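Sun 27 February, bench notes, block board

Went in to look at the pushing setup before the March review. Arm was over the board, nothing else running in the room.

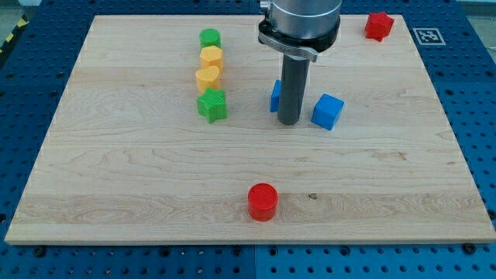 *Block board, rod tool on the arm. Red cylinder out by itself near the front.*

Writing this down while I'm still annoyed, so colleagues please read with that in mind.

The Timska proposal says, on the first page, that pushing is "the foundation of tidying." I've read that sentence maybe more often than anyone should. The argument goes: if an arm can slide any block to any place on a board when told to in plain words, then clearing a kitchen counter is the same problem with more objects. I don't buy it, and looking at the board today did not help.

What the arm has to work with is a rod. No fingers. It can shove, and it can drag sideways by getting around behind a thing and shoving from there. My kitchen counter at home has crumbs, a wet sponge, a lid that belongs to something in the dishwasher, and a glass. You can't shove a glass into a cupboard. I'd have thought that was the first objection anyone would raise but it isn't in the risk section.

OK, to be fair to the board. It's a decent test of the thing it tests. The column on the left is the interesting part: green cylinder at the back, then yellow hexagon, yellow heart, green star in front, all touching or as good as. Ask for "move the heart to the red star" from there and it has to break the heart out of the line without dragging its neighbors along. The heart is a nasty shape to push, too. Get the rod against a lobe and the block turns before it travels. The hexagon is much kinder, it has flats.

The two blues near the rod bother me more. One is mostly behind the rod from this view and all I could make out was a sliver of it. The cube is in plain sight to the right. If the instruction is "push the blue block forward," which one? A person would ask. Our policy doesn't ask, it picks, and then we score it against whichever one the script had in mind. I raised this at the last review and the answer was that instructions will be written to be unambiguous. Fine, but then don't put "natural language" in the title.

Numbers, copied from the log so they are in one place:

- 2,408 episodes in the training set as of this week
- 171 evaluation runs on the current policy
- 14 of those thrown out for tag tracking problems
- two instruction phrasings per target, no more

I want those 14 back in the table. They may well be the tag and not the policy, but in a house there is no tag, so a run lost to tracking is a run lost. Dulbridge reported theirs with the dropouts counted as failures and the result was uglier and I trusted it more.

Scoring. We call it success when the block ends up within tolerance of the target. There's no penalty for what else got moved on the way. I would like a second column, "bystanders disturbed." On a shop floor that's the column people care about. If I send somebody to bring the vise over and they come back with the vise and the coolant bottle is on the floor, I don't mark that down as done. With four blocks packed in a line, like now, I suspect our score would drop a good deal. Only a suspicion. Need to run it.

Time. I have a stopwatch habit, sorry. I could set that whole board in order with one forearm and go get coffee. No claim about what the arm needs for the same job until I've timed it properly, but the last full rearrangement I sat through, I finished a sandwich. The Albers people will say speed comes later. It has been coming later since I started here.

Where I might be wrong: a lot of chores do have a shove in them. Sweeping parts into a bin. Squaring up a stack. Nudging stock up to a fence on the saw, with the saw off, please. If we said we were building the sweeping-into-a-bin part and did that well, I'd sign it today. Rarklow does nothing but push cartons up to a stop and they have customers. They also never use the word tidy.

Also the surface. We push plastic on one flat maple board. I asked for a dish towel, a cutting board with a juice groove, and a rubber mat to go under the blocks, and was told this would "confound the results." Well, yes.

To do, in the order I'll probably get to it:

- [ ] Re-run the table with all evaluation runs left in
- [ ] Add disturbed-block count to the scoring script
- [ ] Start from the packed column, heart as target, both phrasings
- [ ] Same again with red cylinder as target; it has plenty of room, so that's the easy case and we should say it's the easy case
- [ ] Try "the blue one" on purpose and see which it goes for
- [ ] Towel under the blocks, unofficially
- [ ] Check the rod tip height, it looked low to me over the board but I didn't put a gauge on it

Question for whoever does the slides: can we please change "household-ready manipulation primitives" to "pushing blocks on a board"? I'll bring the towel either way.

Left the blocks as they were. Power to the arm is off at the wall.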